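Home Syllabus Schedule Handouts Readings Contact

Unit 2: Folding Knit Garments on a Flat Table

Garment Handling, Darnville campus. Notes prepared by Danai Michailidis. Read before the June lab session. The worksheet is separate.

2.1 Scope

Unit 1 dealt with sorting and with reading care labels. The present unit covers the plain short-sleeved T-shirt in single jersey, folded by hand on a table. Collared knits and anything with a full-length placket are left to Unit 4. Hanging is not covered in this course.

The T-shirt is taken first for two reasons. It makes up the largest share of most household and staff-uniform loads, and it shows every problem that knit fabric gives in folding: curl at cut edges, stretch under tension, and a shape that does not divide evenly. A student who can fold a T-shirt to a fixed size will have little trouble with pillowcases or towels. The reverse does not hold.

2.2 Terms

Body. The tube or the two joined panels of the shirt, without the sleeves.

Collar end and hem end. The two short ends of the laid-out garment. "Top" and "bottom" are avoided in these notes, as they are easily confused with the upper and lower layers of cloth.

Near edge and far edge. The edges of the table or garment closest to and farthest from the person folding.

Lay. The position of the garment on the table before the first fold. A lay may be face up or face down.

Fold line. The line along which the cloth is turned. It becomes a crease only after weight or time has acted on it.

Band. The long, narrow shape produced when the garment has been folded in one direction only. In most methods the band is an intermediate stage.

Packet. The finished shape, ready for stacking.

Pinch. A grip on the edge of the cloth that takes in all layers present. A grip that takes only the upper layer is called a half pinch and is the usual source of a shifted packet.

2.3 The table

A smooth, light-colored top is preferred. Loose threads and small stains show up against most garments, and the cloth slides a little when pulled. Some slide is wanted. On a padded or cloth-covered top the lower layer stays put while the upper layer moves, and the two drift apart.

The top should be deep enough to take the full length of the largest shirt in the load, plus a hand's width. If it is too shallow, the hem end hangs over the near edge and its weight draws the lay toward the folder. The table should be wiped before each load. Unfolded stock goes on a side table or in a basket, on the side opposite the finished stack. Drinks are kept off the main table.

Table height matters more than students expect. With the arms relaxed and the elbows slightly bent, the hands should rest on the surface. A lower table makes the folder stoop to reach the collar end, and over a full session this is felt in the back.

2.4 Laying out

Place the garment with the collar end toward the far edge and the hem end near. Work from the middle outward. Put both palms on the center of the body and move them apart toward the side seams, then repeat closer to the hem. Do not pull at the corners first. A pull at the corner stretches the cloth along the bias and leaves a ripple running back toward the middle, and smoothing the ripple afterward takes longer than laying out correctly.

Sleeves are opened last. A sleeve corner that has turned under will make a lump at the shoulder, visible through every later layer.

Wrinkles near the hem are common and are taken out with a two-handed hold. Pinch the near edge at both corners, lift it slightly, draw it toward the body until the cloth is just straight, and set it down. Both hands release together. Tension should be light. Single jersey recovers well across its width and poorly along its length, so that a shirt pulled hard at the hem will be longer when folded than when washed.

2.5 From lay to band

The stages are shown with a green shirt on a white table. 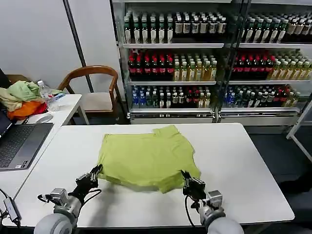
Spread, with the collar end at the far side of the table. 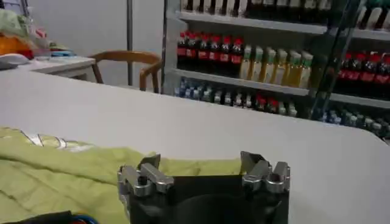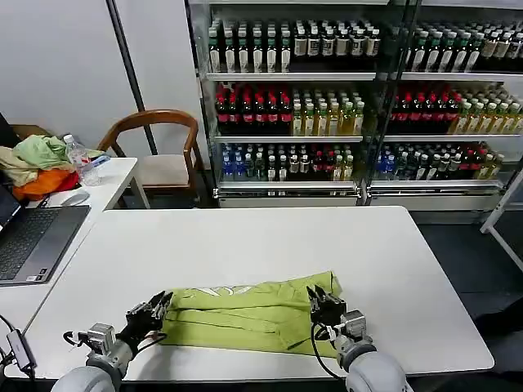
Folded to a long band with parallel creases.

2.6 Direction of the first fold

Two families of method are in general use. In the side-first family the sides are brought to the middle, giving a narrow upright shape that is then folded from hem to collar. In the end-first family the hem end is carried up toward the collar end, giving a wide band lying across the table, and the band is then turned in from its two short ends.

Side-first folding keeps the neckline on the outside of the packet and is normal in shops, where the collar and any chest print have to be seen. It calls for a straight fold line over the full length of the garment, and beginners seldom get this without a board.

End-first folding makes shorter demands on the eye. The fold line runs across the body from seam to seam, and the hem itself serves as a guide. Its drawback is thickness: the collar rib may lie at one edge of the band and make it higher than the other. For drawer storage this is acceptable. For open shelves it is not, as a tall stack will lean.

The lab uses end-first folding. Students who already fold side-first at home may keep to their own method for private use but will be assessed on the lab method.

2.7 Procedure, lab method

1. Lay out as in 2.4, face down.

2. Turn each sleeve inward so that its hem lies on the body. The fold line is the armhole seam.

3. Pinch the hem end at both corners, taking both layers. Carry it up until the hem reaches the base of the armhole. Set down and smooth once from the center.

4. Pinch the new near edge at both corners. Carry it up to the collar seam. The garment is now a band.

5. Check the band. The near edge should be straight and parallel to the table edge. If one end is thicker, a corner has slipped, and the work goes back to step 3.

6. Turn in one short end by a third of the band, then the other end over it.

7. Press the packet with a flat hand for a slow breath – no longer – and move it to the stack with the folded edge outward.

On the grip at steps 3 and 4: fingertips only. A full-hand grasp gathers the cloth and the gathers are folded in. The two hands should travel at one speed and arrive at one time. If the right hand leads, as it usually does in right-handed students, the fold line will run at a slant and the packet will show a wedge of the lower layer on the left.

2.8 Garments with a print

A rubbery print sticks to itself when folded face to face, more so in warm storage. Where the layout permits, no fold line should cross the print. If one must, the print goes on the outside of the fold. Foil and flock prints are set aside and folded last, with tissue.

2.9 Size and consistency

The packet in this course is 27 cm wide. The depth is left to the shirt size and is not marked. A board cut to this width is kept in the lab and may be used for checking but not for folding.

The Mulach trial sheets are used for practice scoring. The sheet set covers 308 packets folded by students of earlier terms, each measured at both short ends. In that set the commonest fault was a difference between the two ends. Wrong overall width came second. The two faults have separate causes, the first in step 3 or 4 and the second in step 6, and should be recorded in separate columns.

Torbjørn Isaksson will demonstrate the method at the start of lab at normal working speed and then again slowly. Speed is not assessed. A trained folder at the Pandell site is expected to pass 2,000 pieces in a working week alongside other duties, and every student who goes on to a placement will pick up pace there.

2.10 Common faults

Leaning stack. Collar ribs all on the same side. Alternate the packets.

Hem showing below the packet. Hem carried short at step 3.

Diagonal ripple across the upper face. Lay pulled from a corner.

Packet opens when lifted. Short ends turned in by less than a third, or packet lifted by the wrong edge.

Hard lump at one corner. Sleeve turned under at layout.

2.11 Reading and preparation

Giannakopoulos, course reader, the section on knit structure, up to the table of recovery values. The part on woven shirtings can be left until Unit 4. Bring one clean adult T-shirt in plain jersey, without pocket. Shirts with side slits should not be used, as the hem corners cannot be pinched as one.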